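# Visance Fold Kit

The **Visance Fold Kit** is a pair of hand-held grippers with recording software, rented or sold to people who want to teach a robot arm how to handle cloth. I've been looking after this entry on our hobby wiki for a while now, and I own a set, so you'll have to forgive me if it reads more like a chat over the fence than a proper encyclopedia (the proper ones haven't got a page on it anyway!).

## Background

Visance is a small outfit in Omville that began by fixing sewing machines and industrial presses. The kit grew out of a contract with Mladenović, a commercial laundry that wanted its pillowcases turned right side out by machine. That job fell through, but the teaching method was worth keeping, and Defne Aydoğan, who ran the project, talked the owners into selling it on its own. The first sets went out in December, in grey cardboard boxes with a photocopied manual. Mine still has the manual, coffee rings and all.

The name is a bit of a fib, by the way. Folding is only one of the tasks it's pitched at. The manual also covers hanging, smoothing, stuffing a doona into its cover and passing fabric from one hand to the other, and I reckon that last one is where the kit earns its keep.

## How it's used

You take a gripper in each hand and do the chore more or less as you always would, just slower. Squeeze to close, ease off to open. The software files each attempt as a *take*, and a robot with a matching pair of grippers can then be trained on the lot. There's no joystick, no headset and no programming to speak of, so my aunt was recording takes before I'd finished making the tea.

Visance suggests 40 takes of one task before you change anything, then a different cloth, then a different surface. A bed is a terrific place to practise because you can let go of things without chasing them across the floor.

Slippery fabric is the real test. Satiny stuff wants to slide out and cotton wants to bunch, and you find yourself gathering a little tip of cloth with one gripper while the other keeps hold of the top edge. Get a decent pinch on both sides before you pull anything taut.

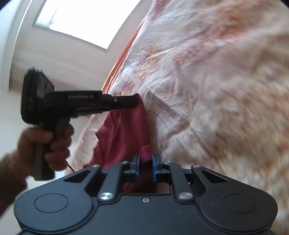
**Do I need to own a robot before I rent the kit?**

Plenty of renters don't. Visance will take your recordings, train on them at the Omville workshop and send back a report on how their own arm got on, and you can decide about hardware later.

## Versions and pricing

There are two ways in. The rental is $61 a week with a refundable deposit, and it's the one I'd steer most people towards. Buying the set outright costs $600, with a year of software updates thrown in. A carry case is extra, which I think is a bit cheeky at that price.

The software comes in a plain version and one called Fundis, which adds side-by-side playback of takes. I used the plain one for ages and only moved over when I got sick of hunting through folders. Fundis is lovely for spotting the take where your left hand dithered! It does gobble disk space, though, and my old laptop sulked the entire time.

## Reception

Opinions in our club are split, mostly along the lines of how patient people are. The knitters and quilters took to it straight away. A couple of the electronics crowd grumbled about the lack of an open file format, and they've got a point: exporting your takes is fiddly and the labels come through in a funny order.

My own tally stands at 494 takes, nearly all of them tea towels, scarves and pillowcases. My favourite thing about the kit is how quickly you stop thinking about the grippers. My least favourite is the ache in the thumb after a long session. I'd love to see a softer grip option, and I've written to Visance to say so (they replied, very politely, that it's on the list).

Left-handers ask about this a lot, so I'll put it in: the software lets you choose which hand leads, under Setup and then Hands. Change it before your first take, as the setting doesn't apply backwards to anything already recorded.

## See also

- Cloth handling
- Teaching by demonstration
- Fundis (software)

*Prices last checked 14 April 2021.*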